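I'm not convinced by "visually lossless"

My brother-in-law sent me a link to Cilance in August with the message "this will sort your hard drive out". I have a lot of video on that drive and he has heard me moan about it.
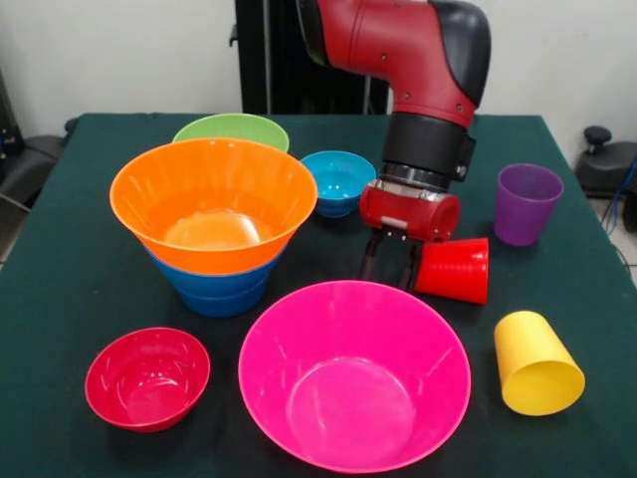

Cilance is a tool for re-encoding old footage into smaller files. The sales page says up to 80 per cent smaller and "visually lossless", a phrase I've never trusted. Lossless has a meaning: you get back exactly the data you put in. Put "visually" in front and it means somebody looked at it and thought it was fine. Who looked? On what screen?

The page doesn't say. It has a quote from a Satish Kotian, who "couldn't spot the difference", and a slider you drag across a still of a beach. A still! Compression trouble in video mostly shows up when things move, or in dark corners where the gradient breaks into bands. A sunny beach at noon would look all right after nearly anything.

So I tried it on my own stuff. I picked 30 clips, mostly indoor, some of them very badly lit, and ran them on the default setting. The folder went from 2,760 MB to a bit under half that. Fair enough, that's a real saving, though a good way off the number in large type.

Most clips looked the same to me. Two didn't. One was a birthday with the lights off, and the wall behind the candles had turned into crawling grey blocks. The other was a slow pan over a hedge which now looked as if it had been painted with a sponge.

I asked on the Watska forum whether the default was too harsh. Nazmiye Akgül, who seems to answer everything on there, told me to drop the quality number and switch to the slow preset. I did. The hedge came back, the wall nearly did, and the files grew until the saving was hardly worth leaving the laptop on all night.

There's also the matter of the originals. Cilance offers to delete them when it finishes, and the box comes ticked. I'd untick that before doing anything else.

I've bought a second drive instead.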